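Review: Second Reel, a film memoir by Citlali Ponce

I picked this up on a wet afternoon in June meaning to read a chapter or two, and I was still in the same chair at supper time with cold tea beside me. What a lovely, gossipy, generous book!

Ponce spent most of her working life playing the best friend, the nosy sister, the nurse with one good line. Then at fifty-eight she was handed the lead in Ocampo, a small drama about a widow running a bus company, and suddenly everyone wanted her on their sofa. She's very funny about that (the chapter on her first big premiere had me snorting) and very frank about the years when the phone didn't ring.

The best stretch covers the shoot itself. Her director, Hanneke Brouwer, comes across as a real terror before lunch and a darling after it, and there's a wonderful account of the two of them arguing over a single close-up until the crew quietly went off and ate. Ponce wanted to cry, Brouwer wanted her to peel an orange. They filmed both, and I won't spoil which one made it in, but I went straight back to the film to watch it again.

It runs to 310 pages and I'd have taken nearly 100 more. If I have a grumble it's the middle section on her telly days at Wiltonent, where names come thick and fast and I lost track of who had fallen out with whom. An index would have helped. The photographs are grouped in two sections and are a treat, particularly the ones from her early stage tours.

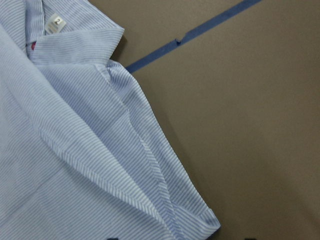

Books & Memoir

Do try the audio version as well if you can. Ponce reads it herself and does all the voices, including a booming one for her old agent, Fodstead, who deserves a book of his own. She also slips in a story about a ruined take on Bullard that isn't in the printed edition, and it's worth the extra listening for her giggle halfway through. I've already lent my copy to my sister and I'm told she's hogging it.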